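**11/8/20**

## Helju Kalniņš Retires Again

Helju Kalniņš has retired from tennis for the third time, and those of us who sent flowers for the first two are holding off.

The news came after her loss in the second round at Grivulbridge, where she led by a set and 3-0 before her serve went wherever it goes. She shook hands, packed six rackets, and told the press room she was finished. Then she asked what time practice courts opened in the morning.

She is 34. Her ranking, once respectable enough to be printed on posters, stands at 990, a number she says looks better upside down. (Try it. It's worse.)

Her first retirement lasted a winter, most of it spent opening a smoothie bar in Pimordale. The second ended in September, when the Zimach Open found itself short of a wild card and Kalniņš found herself short of smoothie customers. She won a round there, beating Lưu in a match with eleven double faults, shared fairly between them.

This time she says she means it. There is talk of coaching, and of a TV job that would require her to be polite about other people's backhands. 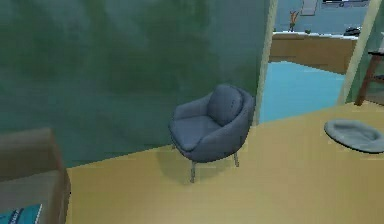 *An armchair.*

Her racket stringer has been told to keep her tension settings on file. The club in Pimordale is planning a farewell exhibition in the spring, best of three sets, and Kalniņš has already complained about the draw. Tickets will be refunded if she enters qualifying somewhere that week.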